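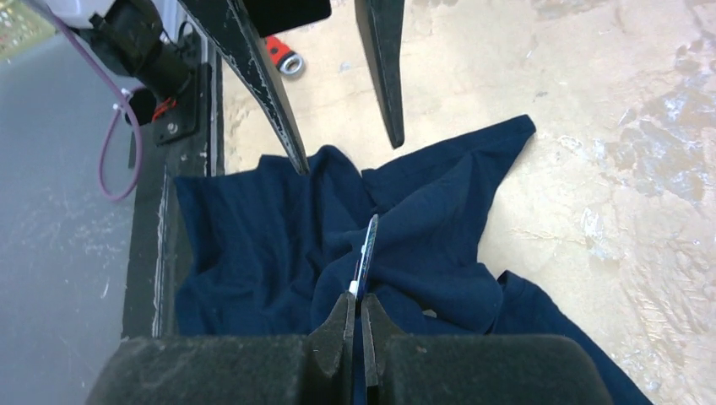

Furik Building Tenants' Association
Minutes of the January general meeting, 2024-01-12
Held in the second-floor lounge, Furik Building, Caton Street side

Present: the chair, the secretary (who is writing this), the building manager, and 27 residents, one of whom was waiting for the elevator and stayed.

The chair called the meeting to order at 7:10. The meeting came to order at 7:20.

1. Minutes of the last meeting

Approved with one correction. The resident in 4C did not "storm out" over the bike room. She left to move her car. The secretary regrets the verb.

2. Laundry room

This item was given ten minutes on the agenda and took most of an hour.

The building manager reported that dryer 2 is still out of service. The repair company, Rekumetti, has been out twice and on both visits found that the dryer does not work. A part is on order. Asked when the part would arrive, the manager said "January," and, when asked which one, did not care for the tone.

The sign-up sheet was discussed at length. Complaints received in writing:
— People sign up for a slot and do not come.
— People come and have not signed up.
— Somebody has signed up for every Sunday morning through spring as "Resident."
— The pen is gone again.

A motion to replace the sheet with a phone app called Phromma was put forward by the third floor, which uses it for the roof deck and likes it. The fourth floor said it had tried to book the roof deck on Phromma and had been sent a confirmation for a roof deck in another city. The third floor said this was a settings problem. The motion failed. A second motion, to buy a pen with a chain, passed easily.

On finished loads left in the machines: the current rule says a load may be taken out "after a reasonable time." Views of a reasonable time ran from 10 minutes to overnight. It was agreed that after 10 minutes the next person may move the load to the folding table.
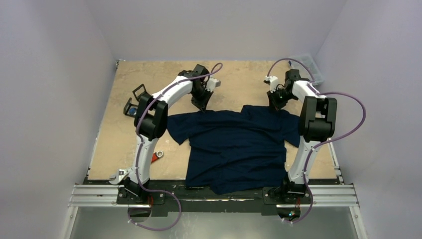

The question was then raised of whether the person moving the load has any duty to fold it. The ground floor felt that folding a neighbor's shirts was a kindness. The fifth floor felt it was an invasion, and said that if its shirts were going to be handled it would like them left in a heap with their dignity intact. A resident asked whether there might be a middle way, such as laying things flat. There was some support for laying flat. It was pointed out that the table would hold very few shirts that way, and support fell off.

Wording adopted, 15 in favor, nine against, the rest talking: "Loads may be moved to the table after 10 minutes. Folding is neither required nor forbidden. Socks found alone go in the box."

The box was then discussed. It is full. The manager will empty it at the end of January, and anyone missing a sock should come and look before then. The chair asked that people take only their own.

3. Noise

The piano on the third floor has moved its practice to the afternoon, as asked. The resident who asked now reports that she misses it in the evening. No action.

4. Front door

The door continues to close either not at all or with great force. The manager has adjusted it so that it alternates. He was thanked for his efforts. A permanent fix has been quoted, and the quote will be passed around once the manager finds it.

5. Money

The account stands at a little less than was hoped. The association voted $200 for the laundry room, to cover the pen, the chain, a new bulb over the sink and, if anything is left, a second shelf for detergent. An amendment to spend the whole sum on a better pen was ruled out of order.

6. Newsletter

The winter issue is late. The secretary, who also does the newsletter, explained that he had been writing up the minutes of the last meeting, including a correction about a car.

7. Other business

A resident asked why the lounge is kept so cold. The manager said the lounge and the laundry room are on the same thermostat, and that the laundry room had asked for less heat in the fall. Several people from the laundry room discussion looked at the floor. The thermostat will go on the agenda for the next meeting.

The fifth floor asked that its remark about dignity be left out of the minutes. The chair said the secretary would use his judgment.

Snack duty for next time goes to the fourth floor. Last time's crackers may be finished by whoever wants them.

Adjourned at 9:05. The chairs were stacked by those who had not already left, and the one with the bad leg is to stay by the window with the tape on it.

Action items
Manager: chase Rekumetti about the part; empty the sock box; find the door quote.
Chair: post the new wording above the machines, in large type.
Secretary: pen, chain, newsletter.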